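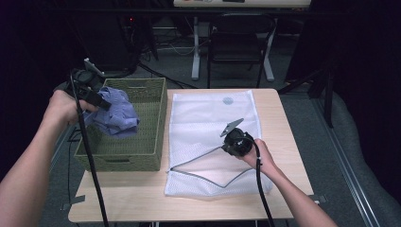 Maren Oduya

Every few years a company promises to give us our evenings back. The latest is Listis, an app that sorts your housework into 16 daily tasks and sends a ping when each one is due. It costs $300 a year. The sales page claims members save 507 hours, and I would love to know who held the stopwatch.

I tried it until the free month ran out. The floors got swept and the towels got folded, same as before. What changed was that I now had to tell my phone so. If I skipped that step, a small red flag sat next to my name until I gave in.

My neighbors pay for Sirnel, which does much the same and adds a score. They have passed 600 points – and they argue over who earned them.

Chores are dull, and they take as long as they take. A bigger closet would help, and so would a shorter workday or a second person who notices the sink. None of those comes as a download. Listis wants me back in December at half price. I've written my list on the back of an envelope, and the bathroom is next.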